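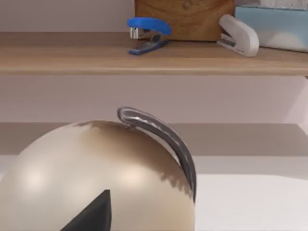
Before You Apply: Questions About the Ollstead Dance Residency

Is this a real residency or a studio rental with a nicer name?
Fair question, and one I asked before I agreed to run it. You get the large studio at Ollstead for 36 hours over three weeks, and you pay nothing for it. You also get a stipend of $900. If a program asks you for money before you've set foot in the room, I would call that a rental.

Is $900 enough to make a piece?
No. It might cover your train fare and part of what you owe your dancers. We publish the number up front so you can decide if it's worth your time. Please don't write in your application that it will "transform your practice."

Do I have to show something at the end?
There is an open rehearsal. It can be ten minutes of one phrase repeated if that's where you are. Haris Pirzada used his to sit on the floor and take questions, and people stayed. I have doubts about finished work made in three weeks, but if you have it, show it.

Who picks the artists?
Natalina Galli and Anderson Moura read everything. I read the ones they disagree on. None of us can apply, and neither can anyone who has danced for us in the past two years.

How many people apply?
Last round we had 430 applications for four spots. I don't think a number that size proves we're any good. Mostly it shows how little free space there is.

Do you accept video?
Yes, up to 20 minutes, one link, no password if you can help it. Skip the trailer. Fast cuts and a loud track tell me about your editor. One unbroken shot from the back of the room is fine – better than fine, if the dancing is clear.

What's the floor like?
Sprung wood with gray marley over it. The back left corner has a soft spot that we tape off. Tap and hard-soled shoes are allowed only with the marley rolled up, and you roll it up yourselves.

I've never had a residency. Should I bother?
Yes, but ignore the advice that says you need an artist statement full of theory. Tell us what you want to try and who will be in the room. Amna Gondal got in with half a page.

Will presenters come to see me?
Some programs promise this. We send an invitation to a list and a few people turn up, usually the same few. Don't plan your year around it.

Do you own any part of what I make?
No. We ask for one line in the program when the piece premieres. Read the contract anyway, and if anything in it seems off to you, ask before signing.

When will I hear back?
Everyone gets an answer in September 2018, including the people we turn down. We can't give individual notes on applications.

Who do I write to with other questions?
Khurram Bangash, at the studio office. Check this page first, please – he will.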